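Mein neuer Lautsprecher von Ketell

22. Mai 2020

So, nach langem Hin und Her ist er jetzt da, der kleine Bluetooth-Lautsprecher von Ketell! Eigentlich wollte ich ja den Dostari, aber der kostet 30 Euro mehr und wiegt 800 Gramm (viel zu schwer für den Rucksack).

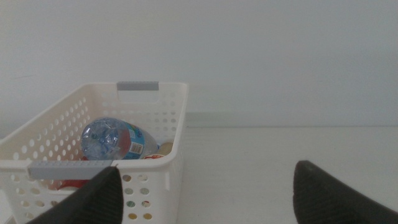

Wasserflasche im weißen Korb

Der Klang hat mich echt überrascht, Stimmen kommen super klar rüber, nur beim Bass merkt man halt die Größe. Mein alter Stiton hat da mehr gewummert, dafür war der Akku ständig leer. Koppeln mit dem Handy ging sofort, beim Laptop musste ich dreimal ran – nervig!

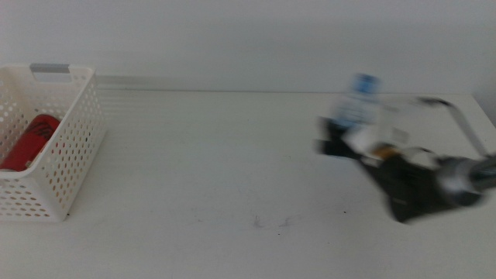
Und der Akku?

Seit November hat sich bei der Firmware wohl einiges getan, ich komme locker über den Tag. Die Tasten sind mir aber zu schwammig.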